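Is Your Old Denim Really Being Recycled?

September 20, 2024

The denim take-back bin has become a fixture at the front of clothing stores, and Vendel is the latest chain to put one in. Drop off a pair of jeans, get a coupon for your next pair. The sign over the bin says your old ones will be "given a new life." It doesn't say where, or as what.

I asked. The store sent me to the head office, which sent me to Komska, the firm that empties the bins. Komska's reply ran to 2 pages and used the word "journey" more than I would like. What I got out of it is that the better pairs are sold on by weight and the rest are shredded for padding and insulation. How much goes each way, they wouldn't say.

Grímur Damgaard sorted used clothing for a living until July and reads this column, so I sent him the letter. He wasn't impressed. Stretch denim is the trouble, he told me, as the elastic fibers gum up the shredding and leave you with short, weak fluff. Rivets and zippers have to come off first, and that costs money. "If they had a good number they would print it on the bin," he said.

Vendel does print one number. It says the program has taken in over 2000 pairs.

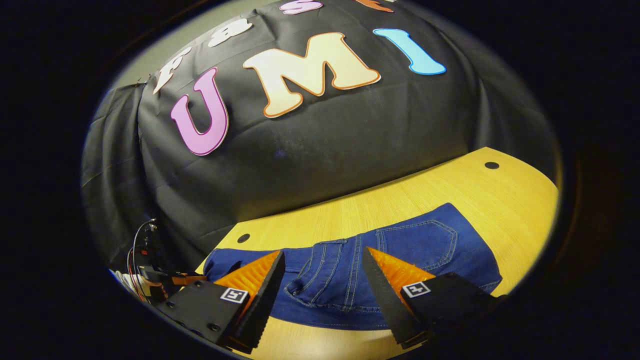
Taken in is an easy thing to measure. I'd like to know how many came out the other end as something a person would want to buy, and whether the coupon sold more new jeans than the bin collected old ones. My guess is that it did.

If yours still fit, patch them and keep wearing them. If they don't, ask around before you feed the bin. I've written to Vendel again and will print whatever comes back.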